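Bistwood sit-stand desk frame, eight months on
Reviewed by Usha Krishnan
Jul 23, 2025

I bought the Bistwood frame in October to go under a tabletop I already owned. It came in two cartons, the heavier one marked 65 lb, and the courier left both at the bottom of the stairs. Get someone to help you carry them up.

Assembly took most of an afternoon. The legs bolt to the crossbar with an Allen key that's supplied, and the screws for the top are supplied too, but they're short. If your top is thicker than mine you'll be off to the hardware store for longer ones. The instructions are drawings only and the one for the control box shows it facing the wrong way. I put it in as drawn, found the cable wouldn't reach, and turned it around.

The frame widens to 1866 mm and closes down to 1412 mm. I run it near the narrow end. At that width there's a little side-to-side wobble when the desk is all the way up and I'm typing hard. Sitting height is solid. I wouldn't want to stand a heavy monitor on an arm at full height with the frame opened right out - but I haven't tried it, so take that as a guess.

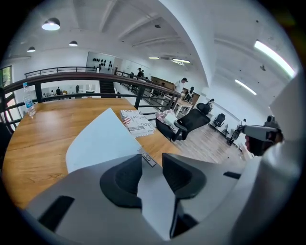 The motor is quieter than the Nadar I used at my last job, which groaned on the way up and had a habit of stopping partway. This one starts gently and slows before it stops, and I've had coffee on it the whole way up without a spill. The keypad has 2 memory buttons, enough for one person. If you share a desk you'll want more.

My main complaint is cable management. The tray is a thin strip of bent metal and a power bar of any size hangs over the edge. I took it off and put up a Givby mesh tray instead, which cost extra and should have been in the box. The grey paint on the feet has also chipped where my chair bumps it.

I had to contact the seller, Trestoleck, once, when the keypad showed an error code that isn't listed in the manual. They answered the next morning and told me to hold the down button until the frame reset. The code came back in the spring and the same fix worked.

Would I buy it again? Yes, at the sale price. At full price I'd look for a frame with a decent tray and a thicker crossbar. Returns are at the buyer's expense, so measure your top first.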